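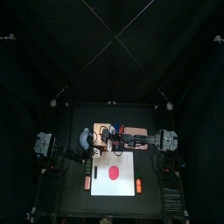 Two arms, one white cutting board and the usual clutter at the back.

I've been wondering since August whether a machine could take over my kitchen chores, and my answer, after a very happy day at Pumholm, is a fond "not yet". Wiping and stacking, perhaps. But a kitchen is all odd shapes, isn't it – handles, lids, things leaning on other things!
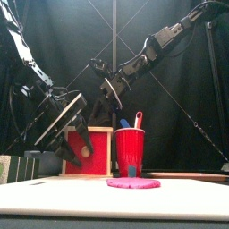

My friend Kosmas Karras thinks I'll have help with the washing-up in 8 years. I'd settle for 2, and I'd happily put the cups away myself.
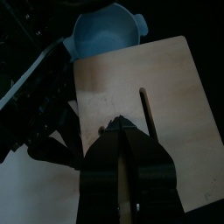 A gripper over the wooden board, with a thin stick beside it and a blue bowl behind.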